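3.2 Trail surface and visitor load

The Ternier dune field lies on the leeward side of a low ridge and is reached by a single unpaved spur from the Eltitz road. Sand is supplied mainly from the dry wash to the west. Crest positions shift with each windy season, so no marked trail is kept beyond the parking area, and visitors choose their own line across the first ridges. Foot traffic was logged at 74 stations laid out on a grid with a spacing of 50 m. Stations falling on slip faces were moved to the nearest stable interdune flat.

Surface disturbance was scored on a scale from 0 (ripples intact) to 4 (ripples absent over the full plot). Scores were taken in the early morning, before the afternoon wind could rebuild the ripple pattern. Plots near the Bolteck overlook were scored separately, as the coarse lag gravel there does not hold footprints well enough for the scale to apply.

Day visitors and overnight campers were treated as separate groups. Campers at the Quispe site enter the dunes from the south and tend to stay within the first interdune corridor, where meals and equipment also influence how long a group remains in one place. Length of stay was therefore entered in the model as its own term. 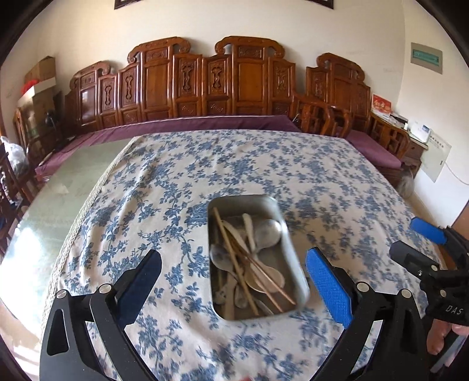 Figure 4. Chopsticks and spoons in a stainless steel tray, on a floral table cloth.

Disturbance fell off quickly with distance from the parking area. Stations in the two nearest rows had the highest scores in every month sampled, while those beyond the second major crest rarely scored above 1. The decline was steeper on the north side, where the first slip face is tall and most walkers turn back at its foot. December scores were lower across the whole grid, which we attribute to stronger winds more than to the smaller number of visitors.

Recovery time could not be estimated for the Bolteck plots. For the remaining stations, ripple spacing was compared with the survey of 2000, and no lasting change was found outside the first corridor.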